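Workshop diary, Skoltska shared workshop
Entry for 18 February 2026
Kept by Marta Kravchuk

Present state of the build

The two-arm bench was occupied for the whole of the afternoon session. Both arms remain on the common rail, and the Talo panels on the three walls have been left in place. Work was confined to the pink suitcase, in accordance with the plan agreed under job 1038.

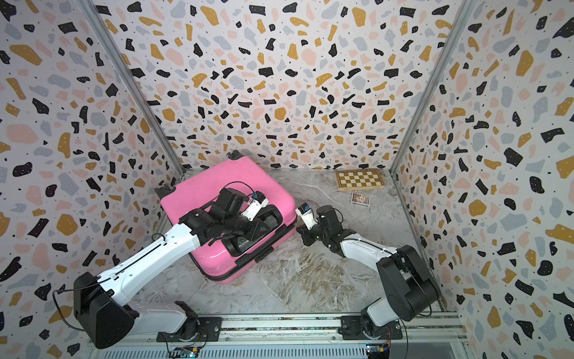

The bench during the session, with the left gripper at the suitcase handle.

The chessboard and the card box belong to the next job and were left on the floor of the enclosure. Members are asked not to remove them.

Approach to the corners

The wheel corners continue to be the most demanding part of the case. The shell is curved and glossy, and the housings stand proud of it, so that a small error in the approach angle matters a good deal. I have reduced the closing speed to 50 per cent for all work at the corners.

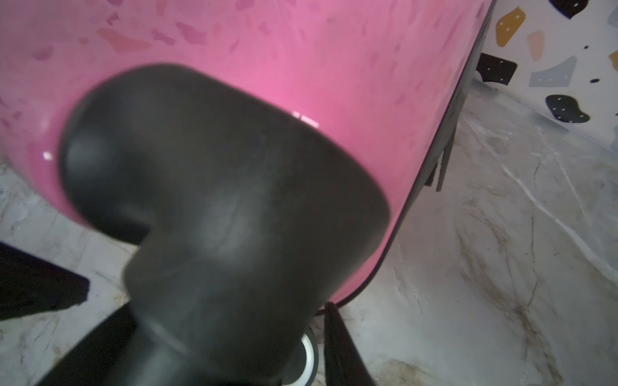 The same limit is to apply to both arms until the Ravn controller settings have been reviewed. I have entered it in the settings book and initialled the page. Anyone who wishes to raise it should write to me first — a note left on the bench is not sufficient.

Zip and shell

Contact near the zip is permitted only with the ribbed finger, and only at low force. The pull pieces hang close to the wheel and should be kept in mind when a path is drawn up.
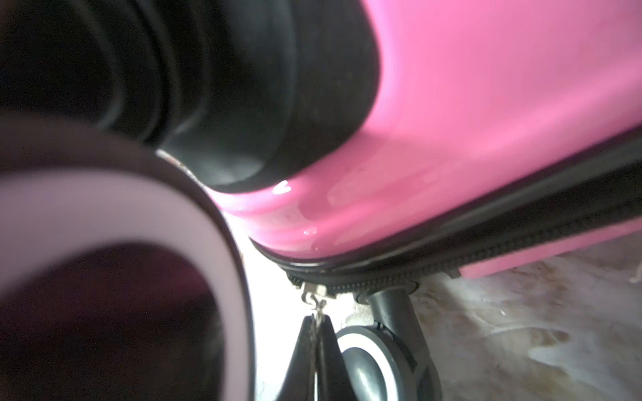

Matters outstanding

1. Order two spare cables from Areda.
2. Copy the wrist camera settings into the shared folder.
3. Renew the bench booking, which runs to July.
4. Return the 5 mm hex key to the tool wall.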